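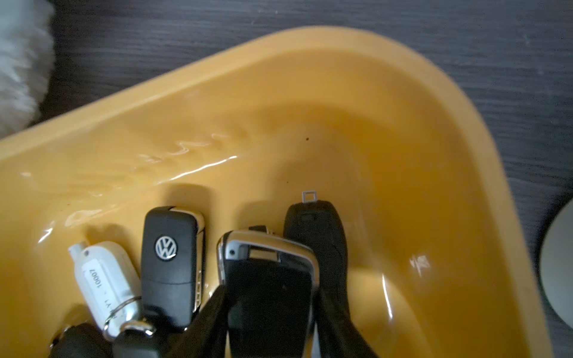

工单主题：标牌10007已放回钥匙盘，登记系统仍显示“借出中”，并重复发送逾期提醒
提交人：Angharad Edwards
处理人：Morfudd Skyrme
站点：Uvville 前台
系统：Lesteck 钥匙登记
优先级：中
状态：已解决，观察项一条
建单日期：2022年7月7日

问题描述（提交人填写）

白色标牌10007那串钥匙昨天傍晚还回前台，放在橙黄色塑料盘里，和几把车钥匙摆在一起。还钥匙的同事在登记页面上点了归还，页面提示“操作成功”。今天早上打开借用列表，10007仍然是“借出中”，借用人还是他。系统从昨晚开始按规则发逾期提醒，他的收件箱里已经有一长串，前台的公共邮箱也有抄送。

已经试过的办法：
刷新页面，无变化。
退出登录后重新登录，无变化。
换一台电脑打开，状态一样。
再点一次归还，提示“操作成功”，列表还是不变。

同一个盘里的大众折叠钥匙昨天也借出过一次，归还后状态正常。所以应该不是整个盘的问题。

影响范围：10007目前无法借给下一个人，系统不允许对“借出中”的标牌再做借出登记。今天上午先用纸质登记表顶着。

处理记录

09:10 Skyrme
收到。先请前台确认三件事：
一、标牌实物确实在盘里，没有被拿到别处。
二、标牌上印的编号逐位读一遍，写在回复里，不要凭记忆。
三、昨天归还时是扫码还是手工输入。

09:24 Edwards
一、在盘里。
二、1、0、0、0、7，竖着印的黑字。
三、问过本人，是手工输入。他说当时扫码枪在充电。

09:40 Skyrme
从后台导出昨天全天的操作流水。按编号10007筛选，只有一条借出，没有归还。按借用人筛选，有一条借出、两条归还。两条归还的编号都是1007，少一个0。

也就是说，归还动作系统收到了，但记到了另一个编号上。“操作成功”的提示本身没有错，只是提示里不显示编号，操作的人看不出来。

09:52 Edwards
第二条归还是我早上点的。我是从浏览器的历史填充里选的，可能直接带出了他昨天输的那个。
另外想问，1007这个标牌我们没有，为什么系统不报错？

10:05 Skyrme
查了标牌主表，1007是存在的，状态“停用”。备注写的是旧编号体系，导入时从 Parry 那边的表格一起带过来的。旧编号是四位，新编号是五位。停用标牌不能借出，这一点系统有校验；归还时没有做同样的校验，所以对停用标牌点归还也会通过。

这是系统侧的缺陷，我另外向 Lesteck 提。本工单先处理10007的状态。

10:20 Skyrme
复现步骤（测试环境）：
1. 新建五位编号标牌一个，借出。
2. 新建四位编号标牌一个，设为停用。
3. 在归还页面手工输入四位编号，提交。
4. 页面提示“操作成功”。
5. 五位编号标牌仍为“借出中”，达到120分钟后触发第一封逾期提醒。
结果：稳定复现。
对照：改为扫码归还，五位编号标牌状态正常更新。

10:31 Skyrme
临时处理：已在后台对10007做强制归还，归还时间按昨天傍晚的实际时间补录，备注里写了本工单。两条1007的归还记录没有删，标为“误操作”，审计要用。
请前台刷新列表，确认状态。

10:36 Edwards
刷新后10007显示“在库”。试着借出一次再扫码归还，都正常。提醒邮件还会继续发吗？队列里好像还有。

10:48 Skyrme
会有残留。提醒是预先排进发送队列的，状态变更不会撤回已经入队的邮件。查了一下，队列里还有9封，收件人都是昨天那位同事，已手动清掉。请转告他，之后再收到的话把邮件头转给我，不要只发截图。

11:15 Edwards
已转告。到现在没有新的。

补充一个情况，不知道和这件事有没有关系。早上扫10007的时候，前两次没扫上，第三次才有反应。标签上的字能看清。盘子是亮面的，前台灯一开，盘里有一道很亮的反光，标牌平放在盘底时扫码枪好像容易读不到。把标牌拿起来，离开盘子再扫，一次就过。

11:30 Skyrme
有关系，至少能解释为什么有人会改用手工输入。请帮忙做一组对比，每种情况各扫十次，记录一次读取成功的次数：
甲，标牌平放盘底，顶灯开。
乙，标牌平放盘底，顶灯关。
丙，标牌拿离盘子，顶灯开。
丁，标牌放在旁边的深灰色木纹台面上，顶灯开。
扫码枪统一用前台那把，充满电再测。

13:42 Edwards
结果如下：
甲，4次
乙，8次
丙，10次
丁，10次
甲的失败大多发生在标牌靠近盘壁弧面的时候，挪到盘底中间稍微好一点，但也不是每次都行。顺手把盘子擦了一遍，擦完重测甲，还是4次，脏污可以排除。

13:58 Skyrme
数据够用。结论是反光干扰读码，和标签印刷质量无关，不需要重印标牌。扫码枪的曝光设置也看了，固定档，没有可调项。

两种处理方式供选：
方案一，盘子照用，归还时先扫码，后放进盘里。不花钱，要改习惯。
方案二，换一个哑光的盘。Brilgate 的办公用品目录里有同类尺寸，可以走日常采购。

我建议先按方案一执行。盘子本身没有问题，拿来放钥匙没有必要换。

14:20 Edwards
同意先用方案一。有人提出干脆在盘底垫一块布，我这边不太想垫，钥匙环容易勾线，而且标牌和车钥匙叠在一起以后更难翻。

14:33 Skyrme
不垫。顺便说一下盘内的摆放：标牌和车钥匙并排放，头朝盘子中间，环朝外，不要叠。叠放时下面的遥控钥匙按键可能被压住，这和本工单无关，但之前别的站点报过类似的情况。

并排放的另一个用处是盘点。晚班交接的时候扫一眼就知道少了哪串，不用把整盘倒出来。

14:50 Edwards
好的。晚班那边我今天交接时讲。

现在的归还流程（自本工单起执行，前台打印一份放在登记表夹子里）

1. 从环上拎起标牌，让编号朝上。标牌不要先放进盘里。
2. 用扫码枪读码。页面编号栏应出现五位数字。
3. 核对页面编号与标牌印字，逐位核对，中间连续的0最容易漏。
4. 点归还。
5. 回到借用列表，确认该编号已变为“在库”。不以“操作成功”的提示为准。
6. 把钥匙放进盘里，与其他钥匙并排。

扫码枪不可用时：
手工输入五位编号。不使用浏览器的历史填充。
输入后仍做第3步和第5步。
在纸质登记表上补一行，写编号、时间、经手人。
扫码枪充电放在午间，不放在傍晚归还集中的时段。

已完成的系统侧调整

前台电脑的浏览器已关闭登记页面的表单自动填充，历史记录已清除。
标牌主表中所有四位旧编号已改为“归档”，在归还页面不可匹配。测试环境和正式环境都验证过，输入1007后提示“未找到标牌”。
改动前做过主表备份，共99条旧编号受影响，其中没有在用标牌。改动后在用标牌的数量与改动前一致。

未完成，已转 Lesteck 跟进

归还接口对停用标牌缺少校验。
“操作成功”提示中应带出编号和借用人。
状态变为“在库”后，应同步撤回队列中未发送的逾期提醒。
对方回复第一项和第二项排入8月的更新，第三项要评估，没有给时间。

16:05 Edwards
晚班同事提前来了，按新流程走了一遍。她问如果编号对得上，但扫码以后页面没有反应怎么办。

16:12 Skyrme
分两种情况。
扫码枪有提示音、页面没反应：光标不在编号栏里，点一下编号栏再扫。
扫码枪没有提示音：没读到，换个角度，避开顶灯正下方。连续三次不行，按手工输入处理，并在登记表备注写“未读出”。这类备注请保留，我月底汇总看是不是集中在某几块标牌上。

16:20 Edwards
明白。大众那把折叠钥匙也是同样流程吗？它在系统里是车辆类，不是标牌类。

16:27 Skyrme
归还步骤一样，区别在逾期规则。标牌类是120分钟，车辆类按预约单的结束时间算。车辆类归还时页面会多一个里程栏，必填，不填不能提交，所以不会出现今天这种情况。

里程栏照仪表盘抄，不要估。之前有一条记录填了800，前后两次都是五位数，查下来是把单程里程填进去了。

16:40 Edwards
知道了，这条我也写进交接本。

17:30 Skyrme
复核：
10007，在库，今日借出两次、归还两次（含上午的一次测试），记录成对。
逾期提醒队列，空。
今日傍晚的归还全部为扫码，无手工输入。
纸质登记表上午的借用已补录到系统，时间按纸面。

关闭主问题。观察项保留：扫码一次读取成功率，按方案一执行后由前台继续记备注。如果拿离盘子后仍频繁读不出，重新打开本工单，届时再走方案二换盘。

17:34 Edwards
确认关闭。上午那张纸质登记表我夹在夹子最后一页，需要原件的话找我拿。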